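How to Cover and Mark a Table for Shared Work

Print this page
E-mail this page

A table that gets used by several people for several jobs needs two things: a surface you can throw away and lines that show what goes where. Brown paper and blue masking tape do both for very little money. The method takes less than an hour the first time, and a good deal less once you have the measurements written down.

These instructions are for a rectangular table. They work for craft sorting, tea service practice, packing orders, repairs, or any job where things have to go back to the same place each time. Round tables can be done too, but the paper is harder to keep flat at the edges and I would use a cloth there.

What you need

Brown paper on a roll, wide enough to cover the table in one piece if you can get it
Blue masking tape, one full roll
A long straightedge or a level
A tape measure
A pencil
Scissors and a utility knife
A dry cloth, folded
The tray or trays you plan to work from

Get the paper in a medium weight. The thin kind sold for wrapping parcels tears when you lift tape off it, and the very heavy kind remembers being rolled and fights you for days. If the store only has narrow rolls, buy those and overlap two lengths by the width of your hand. Put the seam where you do the least writing or wiping.

Don't substitute packing tape for the masking tape. It will not come off the paper in one piece, and you will want to move at least one line before you are done. Blue tape shows up well on brown and can be lifted and laid again if you catch it in the first few minutes.

Preparing the table

Clear the table completely and wipe it down. Let it dry. Any crumb left under the paper turns into a bump, and a bump turns into a hole when someone slides a tray across it.

Unroll the paper the night before if you have the floor space. Lay it curl side down and put books on the corners. Araba Lamptey, who does the tables at the Laryea workroom, skips this and rolls the paper backward on its own tube for a minute instead. Her way is quicker and leaves more wrinkles. Either is fine for ordinary use.

Covering the surface

1. Measure the length and width of the table. Mine is 1,435 millimeters long, and I cut the paper a little longer than that to leave a flap at each end.

2. Lay the paper with the flaps hanging over both short ends. Smooth from the center outward with the folded cloth. Use long strokes and don't press hard.

3. Fold one flap under the table and tape it to the underside. Three short pieces are enough.

4. Go to the other end, pull the paper snug, and tape that flap the same way. Snug is enough. If you pull until the paper is tight, it will split along the table edge the first time somebody leans on it.

5. Trim the long sides with the utility knife, or fold them under if there is enough paper.

You will have some creases. Light ones flatten with use. A sharp fold in the middle of a working area should be dealt with now, by untaping one end and smoothing again. Creases near the side can be left alone.

If equipment lives at the back of the table, leave it where it is and cut the paper to fit up to it. Bundle loose cables along the back edge before you start taping. A cable that crosses a zone will get caught under something sooner or later.

Planning the zones

Do this on scrap paper before you touch the tape. Write down each thing that will be on the table and how often it gets picked up. Things in constant use go near the front edge. Things that are only fetched once per job go toward the back.

Think in rectangles, and make them bigger than you believe you need. The most common mistake is a zone cut to the exact size of the object. A hand has to fit in there as well. Puspita Khoo drew her first plan with 23 small squares for a bead order and used four of them. The rest filled up with scissors and receipts.

Most tables do well with one long line running the full width, a bit above the middle, and a second one lower down. Add a line down the center and one on each side of it. Extra short pieces can go in afterward wherever a large area needs splitting.

Laying the tape

1. Mark both ends of the upper horizontal line in pencil, measuring from the front edge of the table each time. On my table the marks are at 628 millimeters. Measuring one end from the front and the other from the back is how lines come out crooked.

2. Stick the tape down at the left mark. Unroll enough to reach the right mark, hold it above the paper, and lower it in one motion. Press it down from the middle toward the ends.

3. Do the same for the lower horizontal line. This one can be laid in pieces if you like. Gaps are useful where people drag things toward themselves, as there is less tape edge to catch.

4. Lay the center vertical line next. Start it below the spot where your tray will sit. Tape that runs under a tray wears out first and makes the tray rock slightly.

5. Lay the left and right vertical lines. Check them by eye from the front of the table. If one slants a little, decide whether you can live with it. A small slant makes no difference to the work, and pulling up a long strip usually takes some paper with it.

6. Add the short pieces last.

Tear the tape by hand or cut it – torn ends hold just as well. If you want them square for looks, cut with scissors before sticking. Never run the knife across the tape on the table. It goes through the paper every time, and often into the tabletop.

Placing the tray

Put the tray at the top center, with its lower edge just clear of the upper line. Everyone at the table can see it there, and it stays out of the way of elbows.
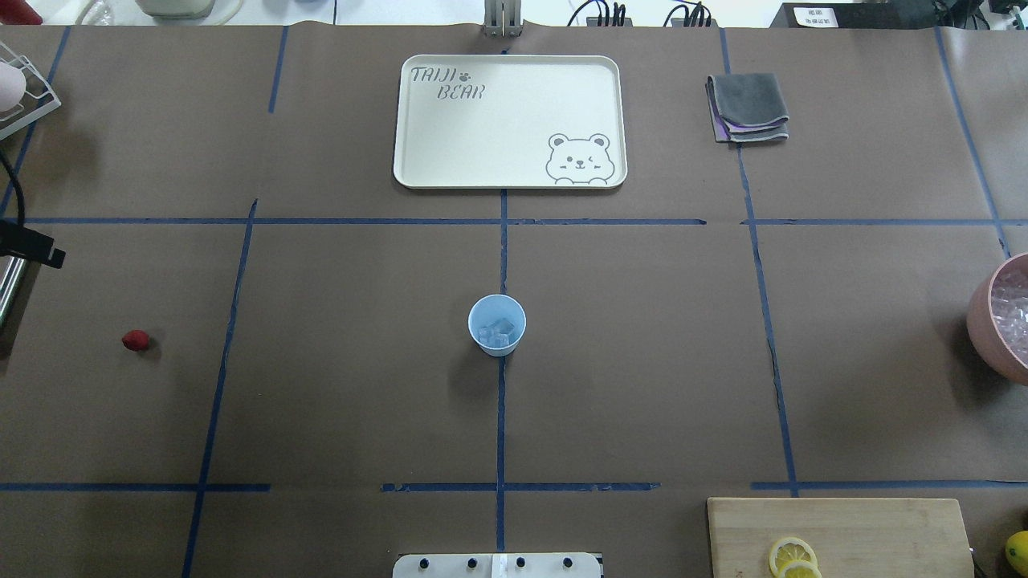 Pick a tray with a raised rim if you are working with anything that rolls. Rounded corners are easier to wipe out. A pale one makes small dark parts easy to find, and a dark one does the same for pale parts, so it is worth owning both. Color matters less for cups and saucers.

Start each job with the tray empty. Kobina Kwofie likes to leave the day's leftovers in his for the next morning, and then has to sort them out before he can begin. Five minutes at the end of the afternoon is better.

Keep a folded cloth in one of the upper zones, on the side of the hand you wipe with. Fold it flat so it stays inside its lines. A cup can stand in the middle of the table if you need it to hand, but keep it off your written notes.

Testing the layout

Run through one whole job at normal speed before you call it finished. Don't correct yourself as you go. Put things where your hand wants to put them, then look at where they ended up. If the same object lands outside its zone more than once, move the line.

Have a second person try it too, ideally someone shorter or taller than you. Lamisi Frimpong tested the Nestau packing table for us and could not reach the back row without standing up. We moved the lower line forward by 2 tape widths and shifted everything down with it.

Labels

Labels are optional. If several people share the table, write on the tape itself with a permanent marker, near the left end of each strip. Ballpoint rubs off. Write small and keep to one word. Araba Bonsu numbers her zones and keeps the list on the wall, which also works and means the list can change without touching the table.

Upkeep

Wipe with a dry cloth only. A damp one lifts the paper into ridges that don't go down again. Blot spills at once and leave the spot uncovered until it dries.

Press down lifted tape edges when you notice them. If an edge has picked up dust it won't stick again, so lay a fresh strip directly on top. Two layers are fine. Three start to feel like a ridge under your wrist.

Patch a small tear by sliding a square of brown paper underneath it and taping along the tear. Large tears mean a new sheet. With steady use a sheet lasts us a month or two, and we put a fresh one down every October whatever state the old one is in.

Removing everything

Cut the tape under both ends and roll the paper up with the zone lines still on it. Before you do, copy the measurements onto a card, or mark the ends of each line on the underside of the table edge in pencil. The next sheet will go down in half the time.

Any glue left on the underside comes off with a little cooking oil on a rag. Wipe with soapy water afterward and dry it well, or the next tape won't hold.

Print this page
E-mail this page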